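Section 3: Getting Your Foam Sponges Ready (and Keeping Them That Way)

Okay, you've unpacked the Fluneck kit, you've found a spot for it, and now you're looking at the sponges and wondering if you can just start using them. Almost! Foam sponges want a little attention first, and if you skip it you'll be back here reading the troubleshooting notes at the end. I know because I skipped it with my first set and had yellow crumbs in my sink for a week.

I wrote this section for the cone shape, mostly. The blocks and the rounds get the same treatment, but the cone is the one people write to me about. It has a wide rounded end for big flat surfaces and a narrow tip for the fiddly places, and each end wears out in its own way.

What you'll need

A clean sink or a bowl big enough to push a sponge under water
Plain dish soap, the mild kind
An old towel you don't mind getting damp
Some clear counter, as long as your forearm or so
The mesh tray from the kit (it's flat in the bottom of the box, under the cardboard, and everybody misses it)

3.1 First rinse

1. Take the sponge out of its wrapper and tap it over the trash can a couple of times, wide end down. Loose bits from the cutting will fall out of the cells. A few is normal.

2. Run the tap lukewarm. Hold the sponge under it and let it fill up on its own before you squeeze anything. The foam is coarse and takes in water pretty fast, but the middle of the wide end is always the last part to soak through.

3. Squeeze gently from the wide end toward the tip. Don't wring it! Twisting a cone is how you end up with a split running around the narrow part, and there's no fixing that.

4. Repeat until the water runs clear. My last set took three goes, my brother-in-law's took a lot more, and both turned out fine.

5. Put one drop of dish soap on the wide end, work it in with your thumb, and rinse again until there are no more suds.

Note: If you bought the Gresavard refills to go in the same tray, do those separately. The darker colors can let go of a little dye in the first rinse, and a yellow sponge will happily drink it up.

3.2 First dry

1. Press the sponge in the towel. Press, release, turn it, press again.

2. Stand it on the mesh tray with the wide end down and the tip in the air. It may lean. Mine all lean.

3. Leave it alone overnight. I used to put them on the windowsill to hurry things along, and the sunny side went stiff and crunchy, so now they stay on the counter away from the window.

Caution: No microwave, no oven, no hair dryer, no radiator. I've had letters about every one of these.

3.3 Checking the tip

Do this when the sponge has dried, and do it again every so often once it's in use. It takes no time at all and it's the best way to catch a cone that's on its way out.

1. Pinch the narrow end, low down, and look at the foam on both sides of where you're holding it. You want it to give under the pressure and bulge a little above and below.

2. Check how the taper looks going up from the pinch. It should widen evenly. A flat spot or a dent that stays put means the foam got crushed in the box, and a soak will usually bring it back.

3. Look over the open cells on the surface. Small and plentiful is what you're after. If they've started joining up into bigger holes, the sponge is breaking down and you should save it for dirty jobs.

4. Let go and watch the pinched part. On a good sponge it comes back to shape by itself. A slow one gets another soak and another night on the tray.
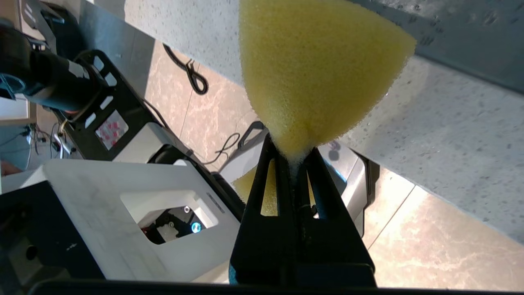
Yellow cone held by its narrow end, wide end up, for the tip check.

I like doing this next to a speckled gray countertop, or really any surface that isn't yellow. Crumbs show up right away against gray, and you find out quickly if you have a shedder. On my mother's old yellow Formica I could never see a thing until I leaned my sleeve in it.

Watch where the crumbs go, too. If you have light tile on the floor, dropped foam disappears into the pattern and then turns up stuck to somebody's sock. I give the floor a quick sweep after a check, and I keep cords and cables out of the spot where I'm standing when there's water involved.

3.4 Everyday use

Which end for which job? I get this one a lot, so let me just go through it the way I do it at home.

The wide end is your wiping end. Counters, the sides of the tub, the outside of the fridge, the table after spaghetti. Get it damp, squeeze most of the water out, and use it flat with your palm behind it. You don't need to push hard. If you're pushing hard, you want more water or a bit more soap.

The narrow tip is for corners and necks – the seam behind the faucet, the groove in a window track, the inside bottom of a vase. Hold the cone partway down so your fingers back up the foam, and work in short strokes. Held way up at the fat end, the tip just folds over and does nothing, and you'll think it's a bad sponge.

For bottles, the tip goes in first and you turn the whole cone slowly. Stop when it feels snug. I once shoved one all the way into a Moura carafe to get at a tea stain and spent the evening pulling it out in pieces with a chopstick.

Caution: Don't use these sponges on anything still hot from the stove, and don't use them with bleach or oven cleaner. Foam and strong cleaners don't get along, and you'll see the surface go crumbly.

Caution: Keep them away from small kids and dogs. They're bright, they're squishy, and they look a lot like toys.

3.5 After each use

1. Rinse until the water is clear.
2. Squeeze from the wide end toward the tip, same as the first rinse.
3. Back on the tray, wide end down.

If you've been at something greasy, use the drop of dish soap again before you rinse. Once a week I give mine a longer soak in soapy water while I do the rest of the dishes, then a good rinse and the usual night on the tray.

Please don't leave them lying in the bottom of the sink. I know it's convenient. A cone sitting in a puddle smells within a couple of days, and after that you can rinse all you like.

3.6 When something's wrong

It smells. Soak it in warm soapy water, rinse, and dry it fully. Still smells? Throw it out.

It's stiff. Probably dried too fast or put away with soap still in it. Soak it until it softens and rinse longer than you think you need to.

The tip has torn. Cut it off straight with kitchen scissors and keep using the wide end. You lose the corner work, but there's plenty of sponge left.

The edges look paler than the middle. That can happen with the cut edges, and a strong light makes them look paler than they are. Look at it again by a window before you decide anything's wrong. If the foam feels the same all over, carry on.

It keeps shedding. Two more rinses, then another check like in 3.3. If you're still finding crumbs on the counter after that, it's a bad one, and you can send it back with the slip from the box.

It leaves streaks. Too much soap, nearly always. Rinse it and go over the surface again with plain water.

3.7 Putting spares away

Spares should be bone dry before they go in a drawer or a bag. I keep mine in the Holov bin under the sink with the lid cracked open, standing up with nothing heavy on top. Stacked under a jug of detergent, a cone gets a crease across it, and you're back to soaking.

Quang Tiêu, who checked these steps for me, stores his on their sides and says they do just as well. Try it if your cabinet is short. Just don't bend the tips to make them fit.

The tray itself can go in the top rack of the dishwasher. The sponges can't. Section 4 covers the handle and the wall hook, and you'll want a pencil and a level for that one.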